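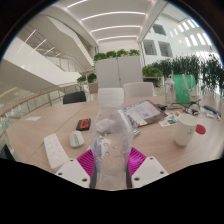
Figure 3. Hand-held gripper closed on a clear plastic bottle, wrist camera view.

4.2 Thin-walled objects

Demonstrations were recorded with the Jeltik hand-held gripper on ordinary tables, with whatever clutter was already there left in place. The set used in this section has 994 demonstrations. We held out the objects from 2 sites, Bråten and Multuston, and trained on the remainder.

Plastic bottles were the hardest class. The walls are transparent and give way under the fingers, so the width between the fingers at contact says little about how firmly the bottle is held (Figure 3). A policy trained on finger width alone tended to keep closing after contact. Adding the wrist image as an input reduced this, though it still happened with bottles that had already been crushed.

Labels for grasp onset were assigned by hand for 600 demonstrations by 2 annotators (T. Strömberg and R. Magnusson). Where they disagreed, the earlier time was kept. The remaining demonstrations were labeled from finger velocity.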